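Flurnarel: the folding furniture and small things set

README, August 2024

Hi and welcome! Flurnarel is a picture collection of ordinary rooms in the middle of being used: tables, folding chairs, towels over chair backs, bits of cardboard on the floor. I have been wanting to put this one out since March, and I'm so happy it's finally in a state where other people can open it.

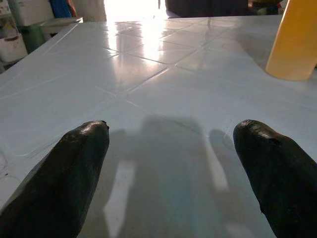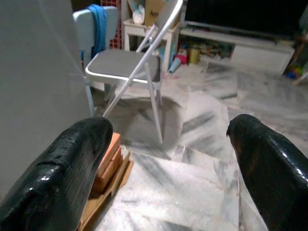
What's in it

There are 3,580 pictures in the set, and 781 of them have a folding chair somewhere in view. (I love folding chairs. They look like a different object from every angle, and half the time you only get a leg and a rail to go on.) The rest are mostly tabletops, floors, side tables, cloths and towels, and small wooden pieces.

Every picture comes with a short plain-text note listing the main things in it and where they are relative to each other. Miroslava Pylypenko and Miklós Dudás wrote the notes, and Valentyna Kobzar read through all of them and made the wording match. So a seat is always "seat", a backrest is always "backrest", and the tubes that make up a chair are "leg" or "rail" depending on the job they do.

Folders

tables/ - tops, edges, grooves, marks and shadows
chairs/ - folding and otherwise, open or leaning
floor/ - tiles, seams, cardboard, anything set down
cloth/ - towels and covers, draped or folded
notes/ - one text file per picture, same base name
extras/ - 1,000 tight crops of surfaces, no notes

A picture lives in one folder only, picked by whatever takes up the most space. That means plenty of chairs are hiding in floor/, so search the notes instead of trusting the folder names!

How we name things

Colors are everyday words. "Pale blue" and "light gray" overlap a lot on shiny plastic, and we left both in wherever the two note writers disagreed. Materials are only given when they're easy to tell. A smudge counts as part of the table it's on and gets a mention if you can see it without zooming in.

Known problems

- Some shadows in tables/ are noted as "dark area". Thibault Arnaud is working through these now.
- Chairs that overlap are sometimes noted as a single chair.
- The word "stool" shows up in a few early notes where it should say "side table".

Versions

This is version 2. The first one was called Fatico, and if you still have that copy please swap it out, the file names have all changed.

Fixes and additions are very welcome, especially more towels. Send them to Matvii Hladun with the base name of the picture in the subject line.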